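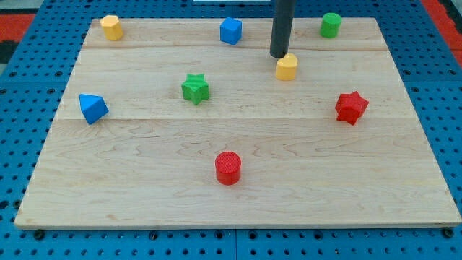 工单标题:封闭演练短信延迟送达,并且顺序颠倒,家长误以为学校发生真实事件

产品:Stedico 家校通知(网页管理端,加短信通道)
学校:Steltusgate 学校,小学部和初中部
提交人:Myfanwy Trevor,学校家长联络与安全事务
优先级:提交时为“中”,后改为“高”
状态:已解决,有一项留待跟进
短信通道:Berisha

一、问题描述(提交人填写)

您好。中文不是我的母语,但是我们地区的支持团队用中文工作,所以我尽量写得清楚。如果有哪一句话不明白,请直接问我,我会用别的方式再写一次。

2023年6月12日上午,我们学校做了一次封闭演练。演练的意思是:全校师生锁门、关灯、离开窗户,保持安静,等候解除。学校没有危险,也没有警察到场。按照我们的规定,家长应该在演练开始的同时收到第一条短信(“演练开始,这不是真实事件”),在演练结束时收到第二条短信(“演练结束,恢复上课”)。

时间如下:
10:15 我在管理端点击发送第一条。
10:16 页面显示“已全部处理”。
10:40 我点击发送第二条。
10:41 页面显示“已全部处理”。
12:00 过后几分钟,办公室的电话开始响,一直没有停。

打电话的家长说,他们中午先收到“演练结束”,马上又收到“封闭开始”。因为后到的短信是“封闭开始”,他们理解为:演练已经做完了,现在又有一次封闭,而这一次是真的。有几位家长已经开车到了校门口。一位母亲在电话里哭,我和她说了很久,后来请班主任把孩子带到办公室,让她听见孩子的声音。

我们学校有951名学生,属于902个家庭,系统里的联系人一共是1,439个。我从管理端导出了发送记录,其中164个联系人的两条短信都是在12:00以后送达的。其他联系人的送达时间正常。

我的请求有三个:
1. 请说明为什么这些联系人的短信晚到。
2. 请说明为什么顺序是反的。
3. 请告诉我,如果明天发生真实的封闭,这些家长会不会又是中午才知道。第三个对我最重要,请先回答它。

附件:发送记录导出表;两条短信的模板文字;家长手机截图(号码已经遮盖)。

二、支持团队第一次回复

Trevor 女士,您好。工单已收到,优先级已由“中”改为“高”。

先回复您的第三点。我们查看了贵校账号里的“紧急通知”模板,它的类别设置正确,真实封闭时使用该模板会立即发送,不受任何个人设置影响。在我们查清原因之前,请只使用名称为“紧急通知”的原始模板,不要使用由它复制出来的模板。

另外请您协助确认:
演练短信用的是哪一个模板?是新建的,还是复制的?
受影响的联系人是否集中在某一个年级、某一家运营商,或者某一种语言?
管理端右上角显示的版本号是什么?

三、提交人补充

谢谢你们先回答第三点。我已经用红纸把“只用原始模板”这句话贴在办公室的电脑旁边。

关于模板:演练短信是我去年9月从“紧急通知”复制的。我把副本的名字改为“封闭演练”,然后改了文字。我没有改其他的设置。至少我不记得我改过。上一次演练我们也用了它,但是那次演练在下午放学前,没有家长说晚收到。

关于联系人:我按年级排序,没有看出规律,每个年级都有。按语言排序,也没有规律。按运营商我不能排序,因为导出表没有这一列。我看到的唯一共同点是,他们的送达时间都在12:00到12:04之间,很整齐,不像是信号不好。如果是信号不好,我想时间应该是乱的。

版本号我写在附件的第一页。

还有一件事,我不确定有没有关系。受影响的家长里有两位是护士,有一位是公共汽车司机。他们都说自己上午不希望手机响。

四、排查记录

步骤1:核对通道记录
向 Berisha 索取当天上午的接收记录。通道在10:15和10:40分别收到一批请求,在12:00又收到一批。第三批的号码与导出表中受影响的联系人完全一致。
结果:通道没有延迟。请求是我们的系统在12:00才交给通道的。

步骤2:核对个人设置
导出受影响联系人的个人设置。全部开启了“上午免打扰”(08:00至12:00)。随机抽查未受影响的联系人,没有开启的。
结果:延迟由免打扰设置引起。

步骤3:核对模板类别
原始模板“紧急通知”的类别为“紧急”,会越过免打扰。副本“封闭演练”的类别为“一般”。操作日志里没有人工修改类别的记录。
在测试学校 Landavik 的账号里复制“紧急通知”,副本的类别同样变为“一般”,页面没有任何提示。
结果:复制模板时,类别没有跟着复制,已可重现。提交人没有误操作。

步骤4:核对发送顺序
免打扰结束后,系统会释放为每个联系人保存的短信。查看释放程序,它按照“最新的在前”排列。这一设计原本用于应用内的消息列表,短信沿用了同一个列表。
在 Landavik 账号中重现:10:15发送甲,10:40发送乙,12:00手机先收到乙,后收到甲。
结果:顺序问题已可重现,与模板类别无关。

步骤5:核对页面文字
管理端的“已全部处理”包含三种情况:已交给通道、已保存等待、号码无效被跳过。页面不区分。
结果:提交人在10:16无法从页面看出有短信还在等待。

五、提交人意见

我仔细看了你们的记录,谢谢。我有几个意见,请不要认为是批评某一个人。

第一,“已全部处理”这句话对我们很危险。在学校里,“处理”的意思是事情做完了。如果当时页面写“有一部分短信在12:00以后发送”,我会马上用电话通知,或者写一条新的短信。我当时有时间做这件事,从10:16到12:00是很长的时间。

第二,我理解免打扰为什么存在。上夜班的家长白天要睡觉,食堂菜单和运动会的消息不应该吵醒他们。但是家长打开免打扰的时候,页面有没有告诉他们,紧急的通知还是会到?有一位父亲问我这个,我不知道怎么回答。请把家长那一边的页面文字发给我,我想放进给家长的信里。

第三,关于顺序,我认为无论短信是什么内容都应该先发旧的。“集合地点在体育馆”,然后“集合地点改为停车场”,如果反过来,家长就会去错误的地方。

还有关于演练本身。我们学校对低年级的孩子不用“坏人”这个词,也不做枪声的模拟。老师说的是“我们练习怎样安静地待在安全的教室里”。我们花了很多时间让孩子不害怕。那天下午,有些家长来接孩子的时候很紧张,抱着孩子哭,孩子反而因此害怕了。一年级有一个男孩问老师,妈妈为什么哭,是不是演练没有做好。我把这个写在工单里,是希望写程序的同事知道,顺序错误在学校会变成什么。

六、支持团队第二次回复

Trevor 女士,您的意见已经原文转给开发和页面文字两个小组。

家长端的免打扰页面目前只有一句话:“在此时段内,您不会收到通知。”没有提到紧急通知例外。这句话不准确,已列入修改。

临时处理办法(在修复发布之前请使用):
1. 打开“模板”,选择“封闭演练”。
2. 点击“更多设置”,把“类别”从“一般”改为“紧急”。
3. 保存后关闭页面,重新打开,确认类别仍然是“紧急”。
4. 对其他由“紧急通知”复制的模板,重复以上操作。
5. 发送一条测试短信给一个已开启免打扰的校内号码,在免打扰时段内确认收到。

请注意,演练短信改为“紧急”以后,手机上可能会用较响的提示音。建议把“演练”两个字放在短信的最前面。

七、提交人测试结果

我按照步骤做了。我们有四个复制的模板:封闭演练、演练结束、恶劣天气提前放学、校车事故。四个都是“一般”。“校车事故”是“一般”,这让我很不舒服。现在四个都已改为“紧急”,重新打开后仍然是“紧急”。

测试:我在自己的手机上打开“上午免打扰”,9:20发送“演练测试,请不用回复”,9:20收到。然后发送第二条,也马上收到,顺序正确。我的同事用另一家运营商的手机做了同样的测试,结果相同。

我也改了短信的文字。旧的第一句是:“学校现在进入封闭状态,此为演练。”如果手机锁屏只显示前面几个字,家长看到的就是“学校现在进入封闭状态”。新的文字是:

“【演练】Steltusgate 学校正在做封闭演练,没有危险。请不要来学校,也请不要打电话给孩子。演练结束后我们会再发短信。10:15发出。”

结束时的文字:

“【演练结束】封闭演练已经结束,全校恢复上课。没有危险。10:40发出。”

我在最后加了发出的时间,这样即使顺序又错了,家长也可以自己看明白。时间现在是我手工写的。可不可以由系统自动加?

八、支持团队第三次回复

可以。在模板文字中插入变量“发出时间”,系统会填入您点击发送的时间,不会填入送达时间。变量列表在文字框的右下角。

修复内容已在 Landavik 账号验证,随后更新到贵校账号:
复制模板时,类别会一起复制。如果类别被改为较低的一级,页面会要求再次确认。
免打扰结束后,短信按照从旧到新的顺序释放。
同一个联系人如果有“开始”和“结束”两条短信都在等待,目前仍会两条都发。是否只发最后一条,还在讨论。
“已全部处理”改为三行,分别显示已交给通道、等待发送(附预计时间)、已跳过。

家长端免打扰页面的文字改为:“在此时段内,您不会收到一般通知。学校发出的紧急通知仍会立即送达。”

九、提交人确认

我在更新以后又做了一次完整的测试,用一个新的副本,没有手工改类别。类别是“紧急”,短信马上到达。我又故意把副本改为“一般”,页面问我是否确定,这个很好。在免打扰时段里发了甲和乙,12:00先收到甲,后收到乙。

变量“发出时间”可以用。只有一个小问题:它显示“上午10:15”,如果语言是英文则显示“10:15”,没有上午或下午。对我们没有影响,因为我们用二十四小时制,但是你们也许想知道。

关于“开始”和“结束”都在等待的情况,我的看法是两条都应该发,但是要有发出时间。如果只发“结束”,家长会问是什么结束了,然后还是会打电话给我们。

下面是我寄给家长的信,你们要求我附在工单里,给其他学校参考。校长已经同意。

各位家长:
上次封闭演练时,部分家长在中午才收到短信,而且先收到“结束”,后收到“开始”。我们知道这使很多人非常担心,我们为此道歉。学校那天没有发生任何危险。
原因是通知系统的一个错误:演练短信没有被当作紧急通知,所以在您设置的免打扰时间里没有发出。这个错误已经改正,我们也做了测试。您不需要关闭免打扰。
请您做两件事。请检查系统里您的手机号码是不是现在用的号码。请和孩子谈一谈那天的演练,可以先问孩子记得什么,听他说完,再回答。年纪小的孩子不需要知道很多细节,他需要知道的是老师会照顾他,还有您知道他在哪里。
如果孩子睡不好,或者不愿意上学,请告诉班主任。学校辅导老师每天放学后都可以见您。
如果您在家里保管枪支,请把枪锁好,子弹分开锁,钥匙或密码不要让孩子知道。我们对所有家庭都写这一段,每个学年都写。
Myfanwy Trevor
家长联络与安全事务

十、关闭说明(支持团队)

原因:复制模板时类别丢失;免打扰队列释放顺序错误;发送结果页面文字不清楚。
处理:三项均已修复,提交人已确认。
留待跟进:英文界面下“发出时间”缺少上午或下午,已另开工单,优先级为“低”。
其他学校:已向所有使用复制模板的学校发出提醒,请他们检查每一个副本的类别。

提交人最后留言:可以关闭。下一次演练在9月,我会在演练前一天再发一次测试短信,如果有不正常,我会在这个工单下面回复,请不要删除附件。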